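Physics for People Who Dropped Physics
Handout for week 6: Friction, or why things stay where you put them
Evening section, Room 304

Before we start, two bits of housekeeping. The problem sheet from last week is due 23rd November, on paper please, in the tray outside my door. And if you missed the session on free-body diagrams, borrow someone's notes before you try the sheet, as I use those little arrows all over the place from now on.

Right. Friction. I love this topic, and I know that makes me sound like someone you'd avoid at a party, but stay with me. Friction is the force that acts along the surface where two things touch, and it always points in whatever direction would stop them sliding past each other. You need it to walk, to write with a pencil, to tie a shoe, to keep a screw in a wall (and to light a match, if anyone still does that).

1. Two kinds, and they behave differently

Static friction is what you get when nothing is sliding. Kinetic friction is what you get once it is. The one that trips people up is static, so I'll start there.

Say you lean on a heavy dresser with one finger. It doesn't move. Your push is tiny, and the friction pushing back is exactly the same tiny size. Lean harder and the friction grows to match. Static friction is a matching force, and it will keep matching you until it hits its limit. Then the dresser lurches and you bang your elbow.

The limit is what we write down:

maximum static friction = (coefficient of static friction) x (normal force)

The coefficient is just a number that goes with the pair of surfaces. It has no units. The normal force is how hard the two surfaces are being pressed together, measured straight across the boundary between them. On a flat floor with nobody pulling up or pushing down, the normal force is equal to the weight. Please don't memorize it as "normal force equals weight" though! That's only the flat floor case, and every year half the room loses points on ramps.

2. A worked one

Lakmal Sikder asked me after class for an example with real numbers in it, so this one is for him.

A crate weighs 140 newtons. It sits on a level floor. You push sideways, slowly pushing harder, and it just starts to slip when your push reaches 56 newtons. What's the coefficient?

At the moment it slips, your push equals the maximum static friction. So 56 = coefficient x 140, and the coefficient is 0.40. Done. Notice that the size of the crate's base never came up. For ordinary hard, dry surfaces, spreading the same weight over a bigger area doesn't change the answer much. People never believe me on this. Try it with a brick on its side and a brick on its end.

Now a heavier one to do yourself. A loaded bookcase weighs 853 newtons and the coefficient with the floor is 0.60. How hard do you have to push to get it going? (You should land just under 512 newtons. Get a friend.)

3. Squeezing instead of resting

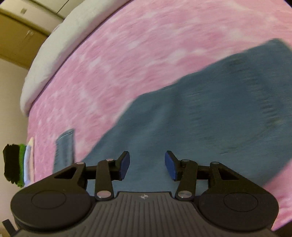

Gravity doesn't have to be the thing doing the pressing, and this is where a lot of you went quiet last week. When you hold a book flat against a wall with your palm, the normal force is sideways and it comes from your arm. The friction points up, and it's holding the weight. Pinching something from both sides is the same idea doubled: each side supplies its own normal force and its own friction. You can get more hold by squeezing harder, or you can change the surface and raise the coefficient, and that second choice is what a rubber pad is for, like the blue ones facing each other at the tips of those two fingers. Rubber is a bit of an oddball, by the way. It's soft enough to squash into the small bumps of whatever it touches, so the simple rule above is only a fair guess for it. We'll use the simple rule anyway.

So for a pinch, with a squeeze N from each side:

most weight you can hold = 2 x coefficient x N

Say the coefficient is 0.5 and you squeeze with 10 newtons on each side. You can hold 10 newtons. Halve the coefficient (soapy plate, wet glass) and you have to squeeze twice as hard. Everyone who has ever washed dishes knows this in their hands already, and all I'm doing is giving you the letters.

4. Ramps, quickly

Tilt the surface and two things happen together. The part of the weight pulling downhill gets bigger, and the normal force gets smaller, so the friction limit drops too. At some angle the thing slides. The nice part is that the tangent of that angle equals the coefficient of static friction, whatever the object weighs. You can measure a coefficient with a plank and a protractor - no scale, no spring, nothing fancy. Habibur Weerasinghe did it in February with a cafeteria tray and a eraser stuck to a bottle cap, and got a better number than my lab kit gives.

5. Piles

Last idea. In a stack, every boundary between layers has its own friction, and the normal force at each boundary comes from everything above it. The lowest boundary is pressed the hardest and the top one the least. So if you bump a pile of magazines, it's often the top few that go skating off.
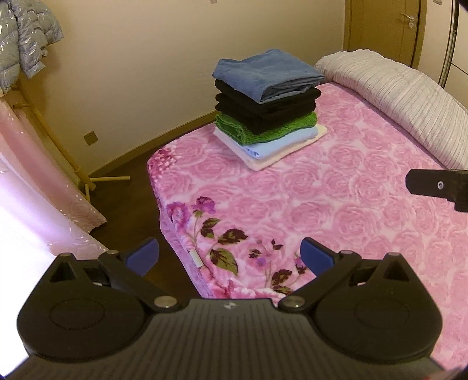 Fig. 2. Folded clothes stacked on a bed, with blue on top, then black, then bright green.

Cloth is messier than magazines. It bends, the layers sag into each other, and fuzzy fabric can snag on fuzzy fabric, so a pile of sweaters will put up with a lean that would send a pile of glossy paper to the floor. A slippery lining halfway down changes the whole thing. When you draw the arrows for a stack, draw one box per layer and do them from the top down. If you start at the bottom you'll forget a weight, and I can say that because I do it on the board at least once a term.

To try before next time

a) A 20 newton book is held against a wall by a sideways push. The coefficient between book and wall is 0.5, and your palm is slippery enough to ignore. What's the smallest push that works?

b) Three identical books, 8 newtons each, are stacked on a table. Find the normal force at each boundary, including the one with the table.

c) A block starts to slide when the plank reaches 31 degrees. Find the coefficient. Would a block twice as heavy slide sooner?

d) Find something at home that relies on a high coefficient and something that relies on a low one. One sentence each. Drawer runners are taken, I used them in class.

Answers to a to c: 40 newtons; 8, 16 and 24 newtons going down; 0.60, and no.

Next week is kinetic friction and brakes. Bring a calculator that does tangents.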